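Equipment budget meeting, Gondeck workshop, May
3 comments | 12 shares

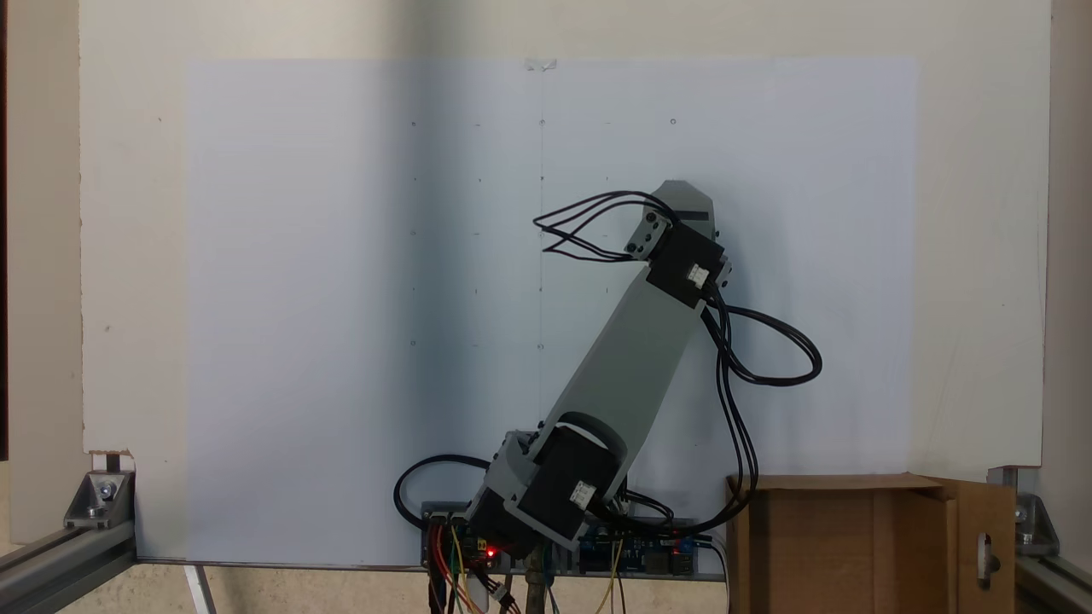 Arm at the whiteboard, dot sheet taped up behind.

Started 4 pm. Last minutes ok, no changes.

Arms. Want 4 more, same size as the current one. Stodari quote $638 each, motors and cables included. Lemma cheaper but no spare motor blocks in Canada, so no. Agreed Stodari, order before fiscal year end.

Boards and rails. $900 set aside for the lot. Hikent can cut the extrusion to length, brackets extra. Need a firm price in writting.

Cable tidy. Loops at the top joint too long, clips and sleeving out of petty cash.

Spares. $249 for controller boards and jumper wire. Approved.

Second power supply: deferred, no quote yet. Colour of end pieces, grey is fine, move on.

Actions: PO to Stodari, chase Hikent, measure bench space for teh new arms.

Closed 4:50 pm.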